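Handout 7: Reading a supplier's offer (two-armed robot hire)

This site uses cookies to remember your settings. Accept all | Manage choices

Bring this sheet to the seminar, along with the Skakel brochure and a pencil. The brochure is printed on the sort of paper normally kept for wedding invitations, so the pencil may slide.

The offer in front of us is the Drodness bench package from Skakel. You hire a two-armed humanoid, a table and a setup visit, and the robot spends its days doing small, fiddly jobs with its hands. Skakel's word for these jobs is "everyday". We shall be looking at craft work, where every day involves a balloon.
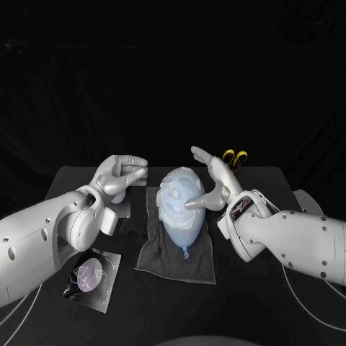

R. Esposito

1. What is on offer

The hire runs for 30 days, with a notice period of 7 days at either end. In that time the customer gets both arms, both hands, and use of the Flimis task library, a set of ready-made jobs which the robot can be asked to attempt. "Attempt" is in the contract. It isn't in the brochure, and I would like you to find the page where it ought to have been.

The library is sold by the job. Covering a balloon in paper strips is one job. Opening a packet is another. Tidying up afterwards is listed as "planned", as it is in my own house.

2. Why a balloon is a fair test

Suppliers like to show a robot lifting a box. A box is flat on six sides, weighs the same all day and has no opinion about being held. A balloon rolls, gives when pressed and has a knot at one end that gets in the way of everything. Put papier-mâché on it and you have a thing with patches that don't all feel alike, and that has to be steadied while more is added.

Look at how the balloon is held up in the first picture. It lies on a folded cloth, and one thumb is against its side. The cloth costs very little and does a good share of the work. When you read an offer, ask what is on the table besides the robot, and whether it comes in the price. Skakel's parts list gives two pages to the arms and leaves out the cloth.

3. Two hands, and what they are charged as

Plenty of one-armed machines can pick things up. The case for paying for a second arm rests on jobs where something has to be held while something else is done to it. Cutting is the plain example. A packet that isn't held simply moves away from the scissors, as anyone who has tried to open crisps with a bread knife will know.

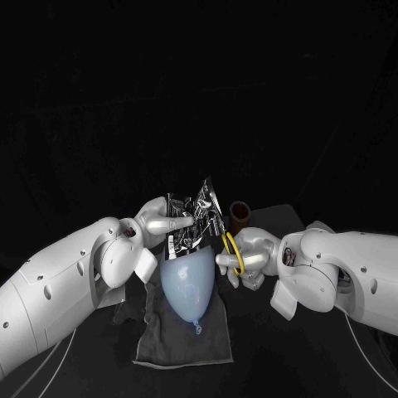
Fig. 2. Foil packet in the left hand, scissors in the right.

Notice that the scissors have ordinary looped handles. The brochure makes much of this ("works with the tools you already own") and I think it is the best line in it, being a claim you can check with your own eyes and a drawer. Many grippers need their tools specially made, and the special tools have a special price. Do still ask which tools. "The tools you already own" may turn out to be one pair of scissors.

A picture can tell you how the hands are placed. It can't tell you how long the job took, how many packets went before this one, or who picked up the bits. Those are questions for the supplier, in writing.

4. The small print

Cover for the hands ends after 90 days of use, wherever the robot has been kept. Cover for the arms goes on longer, which will comfort anyone planning to use the arms without the hands.

The openings at the wrists, where you can see wiring, come up every year. Ask the supplier whether those joints can be closed, and who pays if paste gets into them. Skakel's leaflet says the robot is "suited to creative settings". It doesn't say which creative materials, and I have met paste.

Cables also want a line in the agreement. They run over the table in both pictures, and you should know whose job it is to keep them out of the work.

5. For the seminar

Work in pairs. Write a one-page recommendation to a craft studio thinking of taking the package for a single hire period. State what you would ask for in a trial, which jobs you would want to watch from start to finish, and what would make you send the thing back. Price the cloth.

"It looked very clever" isn't a finding. Last May it appeared in nearly every paper, twice in mine.

Pages are due in the tray outside the office by 7 Sep 2023. Staple them.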